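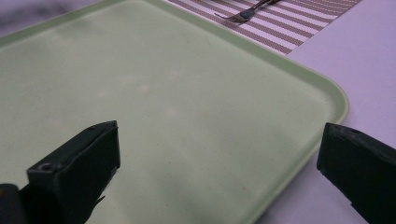

A pale green tray beside a striped placemat.

Diane Cormier ran the kitchen at the Trudley community hall for 17 years before she gave it up last May. In that time she put on wedding suppers, funeral lunches, the hockey banquet and the Sunday breakfast, usually out of a room with one working oven.

She still gets phone calls from people who have been asked to feed a crowd and don't know where to begin. Most of them start with the menu, she says, and she makes them go back a step.

"I ask them how many plates the hall has. They never know. If you've got 120 plates and 200 people coming, you're washing dishes in the middle of supper whether you planned to or not."

Her biggest meal was the parish anniversary, when 410 people were served in two sittings. The first was at 4:30 and the second at 6. Cormier had 14 people in the kitchen, and she says that was too many.

"You can't move. Somebody's always standing in front of the fridge. I'd do it with ten now, and put the other four out front pouring tea."

The meal was turkey, mashed potatoes, turnip and peas, with pie after. The turkeys were cooked the day before in ovens up and down the Bondard road, then carved, chilled and brought in that way. People worry that reheated turkey will be dry. Cormier covers hers with broth and foil and says she has never had a complaint about it, though she has had several about the turnip.

"Half of them want it mashed with brown sugar and the other half think that's a crime. I put the sugar in. My mother did."

She came to the job from the Pevico plant, where she worked in the cafeteria until it closed. The plant had steam tables and a walk-in cooler. The hall had a household fridge and a chest freezer in the porch. She kept her lists in a scribbler, one page to a meal, with what was bought, what it cost and what was left over at the end.

The leftovers column was the one she used most. "You look back and see you threw out nine pounds of coleslaw three years running. So you make less coleslaw."

The anniversary supper took in $2,561 after the groceries were paid for, and the money went toward a second stove. It was bought used from Robichaud, in town, and it took two tries to get it through the door. The first time they had to go home for a wrench and take the legs off.

Asked what has changed, Cormier mentions allergies first. When she started, one or two people might ask about nuts. By the end she was keeping a separate counter for gluten-free food and writing out a card for every dish. She didn't mind the work, but she wishes people would call ahead.

"Don't tell me at the door. I can do something for you if I know in the morning."

She doesn't miss the early starts. Sunday breakfast meant having the coffee on by 6, and in winter the kitchen took an hour to warm up. She does miss the bit after a supper when the floor was mopped and the crew sat down with whatever pie was left.

These days she goes to the breakfast as a customer. The pancakes are a little thick, she says, and she has kept that to herself so far.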